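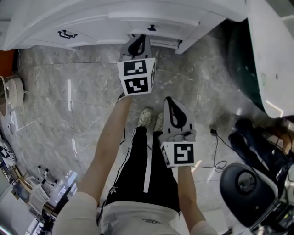 4.2 Surface pattern and the visual rating of soil

Visual inspection remains the usual way of deciding whether a hard floor in a rented dwelling has been cleaned well enough. The inspector stands, looks down and gives a grade, and the grade is then treated as a property of the floor. The results in Section 4.1 showed that two inspectors working in the same room often gave different grades. This section considers how much of that spread can be tied to the surface itself. Tiles with a printed or natural pattern are of most interest, as the pattern and the soil may share the same range of tones. A grey marble-patterned floor such as that in Figure 3, seen at the viewing angle of a standing adult, already contains variation in tone before any soil is added. The rater has to separate one from the other by eye.

The Hesodgate sample contained 59 kitchen and laundry floors. Of these, 29 were classed as patterned, 19 as plain and the rest as speckled. Classing was done by the first author from the tile face alone, without regard to grout colour, tile size or the age of the floor. A tile was called patterned if it carried veins, clouds or bands longer than the width of a hand. It was called speckled if its marks were smaller than a fingernail and spread evenly. Floors that fell between the two definitions were classed as patterned. This rule was fixed before the September round of visits and was not changed afterwards.

Each floor was graded on the five-point scale set out in Section 3, first by a trained inspector and then by the tenant or the letting agent. The second rater was not told the first grade. Wipe samples were then taken from three fixed positions: the centre of the main walking path, the strip beside the base cabinets, and a corner out of the walking path. The weight of soil recovered from the wipes was taken as the reference value. Visits took up to 90 minutes, most of which was spent on the wipe samples.

On plain floors, the visual grade followed the reference value closely. Light plain floors were graded a little harder than dark ones at the same soil weight, in line with earlier work on painted surfaces. The effect was small and was the same for trained and untrained raters. Plain floors also gave the best agreement between the two raters, and in no case did they differ by more than one point.

On patterned floors, the link between grade and soil weight was weaker. Low and moderate amounts of soil were given nearly the same grade, and raters began to mark down only when the soil was heavy enough to change the overall tone of the tile or to build up along the grout lines. Differences of two points between raters occurred only in this group. The trained inspectors were more consistent than the other raters, though their advantage was smaller than it had been on plain floors. We take this to mean that training teaches a rater where to look but does little to make faint soil easier to see against a busy ground.

Speckled floors fell between the two groups. Dry crumbs and grit were often missed on them, while smears and dried spills were found almost as often as on plain tile. The size of the mark compared with the size of the pattern seems to matter here. Grit is close in size to the speckles and is lost among them, while a smear crosses many speckles and can be followed by eye. The reverse might be expected on veined tile, where long thin marks should be harder to find than small round ones. There were too few long marks in the sample to test this properly.

Colour was a second source of error. Most household soil in the sample was a weak grey-brown. Against warm beige tile it showed mainly as a change in lightness, and against cool grey tile it showed partly as a change in hue. Raters' written comments suggest that they noticed the hue change without always treating it as soil. Several comments on grey floors used words such as "yellowing" or "aged", and in those cases the grade was left high even where the wipes were heavily loaded. The comment sheets were coded by Alby Treloar, who had no access to the grades or the wipe results.

Lighting was recorded with the Skelus meter at floor level. Overhead lighting alone gave the weakest results in all three groups. Low side light from a window or glazed door improved the detection of grit on every type of floor but made smears on gloss tile look worse than their weight would justify. Light from beneath wall cabinets had little effect, as it seldom reached the floor beyond the edge of the benchtop.

Position in the room also had an effect. The strip beside the base cabinets carried the heaviest soil in most kitchens and yet had the least influence on the grade. When asked to point to the part of the floor that had decided their grade, raters usually chose the centre of the walking path. The shadow line under a cabinet front may play a part, and so may habit. White cabinet fronts gave a sharper edge against the floor than timber-coloured ones, but the number of each was too uneven to support a comparison.

Two cleaning products were in common use in the sample, Udar and Zamfir. The product used was noted at each visit. Floors cleaned with Zamfir had a slightly higher gloss reading, and on plain dark tile this went with a lower visual grade at the same soil weight. No such difference was found on patterned tile. The product had been chosen by the occupant and not assigned, so the result should be read with care.

Three limits apply to these findings. The reference value measures the weight of soil and says nothing about its kind, so a floor with a light film of grease and a floor with a light scatter of sand may be given the same value. The wipe positions were fixed, and patches of soil between them were not sampled. Finally, the sample was closed on 8th December, before the summer letting period, when floors are inspected more often and under stronger daylight. Whether the gap between plain and patterned tile would narrow under those conditions is taken up in Section 5, together with the use of a printed comparison card for veined surfaces.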